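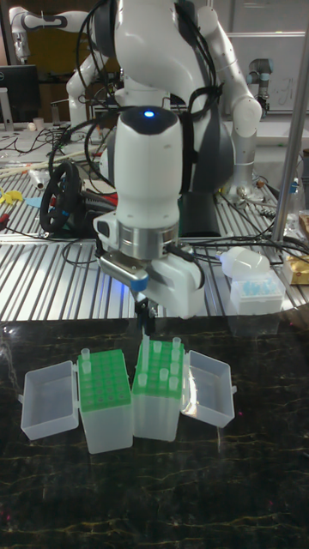

How to take episode notes for an anime series review

Reviewing a whole series from memory is hard. By the time you reach the finale, the first few episodes have blurred together, and you end up writing mostly about the ending. A simple set of notes fixes this and makes the first draft much quicker to write.

The method below works for a show you are watching weekly or one you are catching up on in long sittings. I use Plerkex as the running example, a mecha series from studio Eglītis set in the harbour city of Retton. There are no spoilers past episode 2.

What you need

A notebook or any plain text program. I use Weter, but nothing in these steps depends on it.
The episodes, with a player that shows the running time.
The official episode titles, spelled the way the distributor spells them.

Step 1: Set up one page per episode

Make the pages before you start watching. At the top of each one, write the episode number, the title and the names of the episode director, the writer and the storyboard artist. These are in the credits, usually at the end. If you can't read them at normal speed, pause.

Leave the rest of the page blank. I used to use a form with boxes for music, animation, plot and so on, and I spent more time filling in boxes than watching the show.

Step 2: Watch the first time without stopping

Write down single words or short phrases only, and don't look away from the screen for long. My page for the first episode of Plerkex has entries like "dock fight, no music" and "brother lying?" That is enough to find the moment again.

If you are reading subtitles you will miss some of them while you write. Let it go and pick it up in the next step.
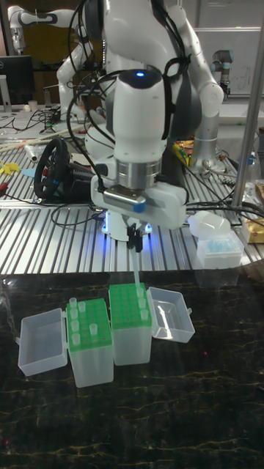
A pipette tip held between black gripper fingers, with two green tip racks side by side.

Step 3: Add times straight afterwards

Go back through the episode on fast forward and put a time next to each phrase. Do this the same evening. Note the start of a scene, because that's what you will want when you return to check a quote or take a screenshot.

Mark anything that you think might matter later with a star. In the first episode of Plerkex I starred the number 437 painted on a hangar door. Plenty of starred items will lead nowhere, and you can ignore those when you write.

Step 4: Write one paragraph while it's fresh

Write a short paragraph under the notes saying what the episode did and whether it worked for you. Use full sentences. Stop after 35 minutes even if it's rough.

Keep the summary part to a line or two. Put more effort into your opinion, and tie it to something you saw or heard. "The fight was exciting" won't help you in two months. "The fight was exciting because the camera stayed at ground level and you never saw the whole machine" can go almost directly into the review.

Don't go back and change these paragraphs once you know how the story turns out. If you disliked a character early on and came around to her, that is worth a sentence in the finished piece, and you need the original opinion to write it.

Step 5: Review your notes every 6 episodes

Read back over everything at this point and write down any pattern you notice. You might find that the episodes you liked best share a director, or that you have complained about the same comic relief character four times. Look at your stars too. Cross out the ones that have been answered.

For a longer show, this is also a good time to check the spelling of names. Subtitles sometimes change a spelling partway through the season. Pick one, write it on the inside cover or at the top of the file, and stick with it.

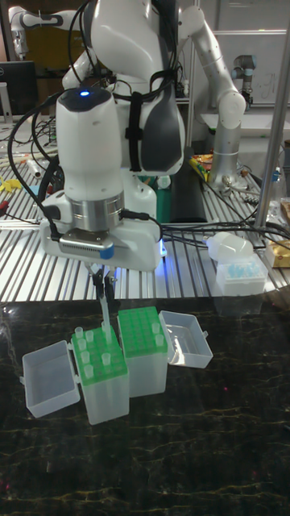

White robot arm over two open pipette-tip boxes on a black marble-patterned tabletop.

Step 6: Turn the notes into an outline

After the finale, wait a day. Then read all your paragraphs in order and copy out the sentences you still agree with. Group them under the headings you plan to use, such as story, characters, animation and sound. Drop any heading with only one sentence under it, or fold it into another.

Use your times to check every quote and every claim about what happened on screen. It's slow work, but readers who love a show will notice a mistake right away.

Common problems

You fell behind on the pages. Skip Step 3 for the episodes you missed and write the paragraph from memory. Mark it "late" so you know to trust it less.

You have too many notes. Write smaller phrases on the first watch, and limit yourself to one page.

The dub and the subtitles disagree. Choose one version for quotes and say which one in the review.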